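最終更新:9月

件名:Re: [vemosico-ml] 薄壁把持における把持直前フレームの扱いについて

Buckleyの評価担当です。Zaidiさんの質問への回答と、追加で回した評価の結果を送ります。長いので、結果だけ必要な方は「3. 結果」まで飛ばしてください。

> Mehwish Zaidi wrote:
> Koltolhamの件、前回のメールを読みました。二点確認させてください。
> (1) 手首カメラの画像だけで「縁を跨いだ」と判定しているようですが、
> 片方の指が壁の上面に乗っている場合と区別できるのでしょうか。
> 上から見ると両者の見え方はかなり近いはずです。
> (2) 学習に使ったエピソードが3,051件とありますが、この中に把持直前の
> フレームが重複して入っていないか気になっています。Otenの旧データでは
> 同じ接近動作が別名で二重登録されていました。
> 判定器の精度が高く出ているのがそのせいだと困ります。

1. 判定の定義

(1)について。単一フレームでは区別できない場合がある、というのが回答です。現在の判定器は、把持直前の連続5フレームを入力とし、各フレームで左右の指の内側輪郭と対象物の縁の線を抽出して、縁の線が二指の隙間に入っているかどうかを見ます。上面に乗り上げている場合は、下降指令に対して縁の線の見かけの幅が変化しなくなるので、フレーム間の差分で落とせます。したがって静止画を一枚だけ渡されても「跨いだ候補」としか言えません。前回のメールで「跨いだ」と断定形で書いたのは私の書き方が悪く、表の列名も「候補」に改めます。

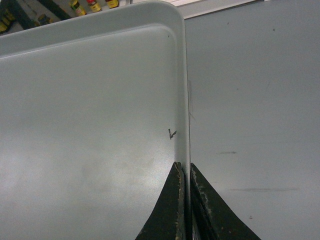
乗り上げの誤判定は、対象物と台の輝度差が小さい条件に集中しています。容器も台も灰色系だと、底面と天板が同じような明るさになり、領域分割では境界がほとんど出ません。そこで領域ではなく線を使っており、上の例でいえば、明るい灰色のトレイの側壁が底面よりやや明るい細い帯として写り、その外側に薄い影が付いています。この帯と影の対を縁の手がかりにします。帯だけを使うと底面の反射で明るくなった部分を拾うことがあり、影だけを使うと天板の汚れの筋を拾います。対にした場合は、左右の指の先端を結ぶ線と交わるものだけを残せばほぼ一意に決まります。底面に落ちている小さな暗い異物は線分長の下限で除外されるため、判定には影響しません。

指の内側輪郭については別の問題があります。内側の被覆が摩耗して下地の明るい色が出ている指では、輪郭を暗色の境界として取ると、隙間が実際より広く見積もられます。現行版では暗色部と下地の両方を指として扱い、下地の外側を内側輪郭としています。旧版のマスクを使っている方は差し替えてください。新品の指で作ったマスクをそのまま流用するのも避けてください。

2. 重複の確認

(2)について。エピソード名ではなく、関節角系列のハッシュで照合し直しました。3,051件の中に完全一致はありません。Otenの旧データは今回の学習には入れていません。ただし、完全一致がないことは近似重複がないことを意味しないため、開始姿勢と目標位置がともに近い組を抽出し、同じ組が学習側と評価側に分かれないように分割をやり直しました。以下の数値はすべてこの新しい分割によるものです。前回の表とは直接比較できません。

3. 結果

評価側は200試行です。対象は容器の縁と板状の縁で、どちらも接近方向は縁の線とほぼ平行、二指は縁を挟む向きに揃えてあります。正解ラベルは把持後の指間幅と持ち上げ時の力から付けており、画像は使っていません。

容器の縁では、線の対を使う方式が領域分割方式を一貫して上回りました。誤判定の内訳は、角の丸み付近で線が途切れるものが主で、直線部では乗り上げを見落とした例はありません。板状の縁では差が縮まります。面の色と背景の明度差が大きく、領域分割でも境界が安定して取れるためです。
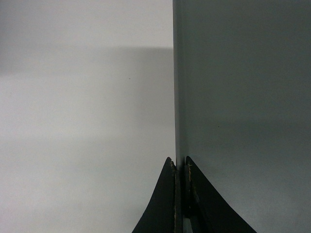

図2:板状の縁に対する接近。灰緑色の面の左端が二指の間に入っている。左側の横方向の影は縁の候補から除外する。

図2の型では、横方向の影の帯が問題になります。影の上側の境界は比較的はっきりしており、勾配の強さだけで選ぶと縁の候補に残ります。除外は方向の条件で行っています。すなわち、二指の閉じる方向に対して直角に近い線だけを候補とし、それ以外は強度にかかわらず捨てます。この条件を外すと、板状の縁での判定は領域分割方式を下回りました。方向の許容幅を広げた場合も同じ傾向ですが、低下は緩やかです。

二指が閉じかけている場合は隙間が狭く、縁の線の下端が指の内側の暗部に隠れます。この状態では線の延長で判定しており、延長が長いほど誤差が増えます。開き幅の大きいフレームを優先して選ぶ重み付けを試しましたが、改善は評価の揺れの範囲内でした。採用は見送ります。

4. 未解決の点

・透明または光沢の強い壁は評価に含めていません。反射の線が縁と平行に出る場合、現在の方向条件では除けません。
・摩耗の進み方と隙間推定の偏りの関係は、指2組でしか測っていません。補正式を出すには足りません。
・連続5フレームの取り方は固定間隔です。接近速度が遅い試行ではフレーム間の差がほとんどなく、上の乗り上げ判定が効きにくくなります。移動量を基準にした間引きに変える予定です。

分割の定義ファイルと新しい指マスクは、Vemosicoの共有領域の評価用ディレクトリに置きました。旧分割は比較用に残してありますが、今後の報告では使わないでください。Zaidiさんの側で乗り上げの事例をお持ちでしたら、画像だけでなく下降指令のログも付けて送ってもらえると再現できます。

Buckley 評価担当

共有 2 コメント 5

関連する投稿
・Re: 手首カメラの露出固定と自動露出の比較
・Otenの旧データにおける二重登録の一覧
・指マスク差し替え手順(Koltolham向け)
・把持後の指間幅によるラベル付けの閾値について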